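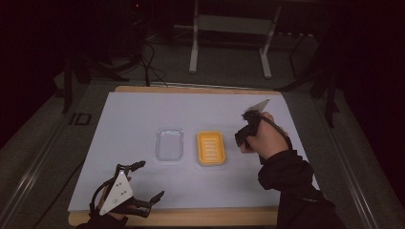
Moving a bar of soap between two dishes, how much should I vary things?
Posted by Femi Onyeka, 2022-08-13

Hello all! I'm fairly new to this, so bear with me. I'm recording demonstrations with a pair of hand-held grippers for a small learning project we call Neltness. The task is simple enough: pick up the soap, put it in the other dish, let go. I've done 58 so far and my dishes have hardly moved from the middle of the sheet. Should I be shifting them every time, or get a good solid batch in one layout first? Also, one dish is clear plastic and I do wonder whether the policy will even notice it.

Crisóforo Figueroa

Welcome, Femi! I'd start shifting them now, while the habit's still soft. When we did our dish set at Stotutport we changed the layout every five takes, swapping left and right, turning a dish a bit, sliding one nearer the edge, and by the end we had 1,302 takes and a policy that coped with nearly anything we set in front of it. Keep your grip consistent though, or at least grip on purpose. I like the soap upright with a fingertip on each side, and plenty of bar showing above and below so the wrist camera gets a good look at it. 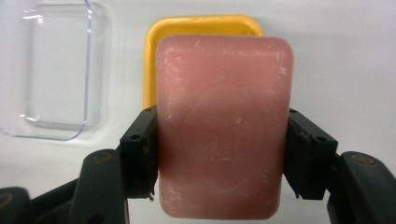

Pink soap held by its sides, yellow dish behind, clear one to the left.

On the clear dish, keep it in. You may want 20 or so extra takes with it on a darker cloth, whatever colour you've got handy, and see if that helps.

eshun_garkus

just move the dishes lol. and check your cables aren't dragging on the sheet, ruined a whole afternoon of mine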